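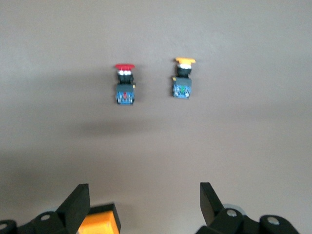 Do you need to replace the whole switch when a panel button starts playing up? Usually the contact block is the bit to check first, and it comes apart from the head on most of the ones I've had through my hands.

I ask because Rumano quoted our shed $400 for "operator assembly renewal" on one control box. One box. I read that phrase four times and still reckon it means two buttons.

The red one with the mushroom cap and the blue block under it, and the yellow one with the wings. They're on my bench now. I'm not convinced either of them owes anyone $400.

First gripe: colour. People see a red mushroom head and decide it's an emergency stop. Maybe. Colour and shape tell you what somebody meant when they ordered it. Whether it's wired that way is a job for the drawing and a meter.

Musa Chukwu replied that a blue block means normally closed. Says who? I've seen makers use green for one and red for the other, and I've seen a Stidar catalogue that contradicts itself nine pages apart. Read the numbers moulded next to the terminals.

Second gripe: the yellow wing thing. The seller calls it "ergonomic". It's a wide cap. Could be lovely with gloves on, could be the first thing a trolley catches. Ask me after a summer in the shed.

Modupe Yusuf wants to know about the "one million operations" on the listing. Under what load? In whose dust? The listing doesn't say and neither did the bloke on the phone when I rang in August.

To be fair to the design, splitting head, collar and block is sensible. You can swap a block without touching the hole in the panel. I just don't see why that gets sold to me as a service visit – with travel.

And no, I'm not telling anyone to have a go at a live box. Isolate it, lock it off, test it dead, and get your sparky to do the work. Ours is Ifeanyi Jibrin and he thinks the quote is rubbish too.

Arnier want $291 for the same job, parts included. Better, but they wouldn't itemise it either. I've asked twice. Will post the breakdown if one ever turns up.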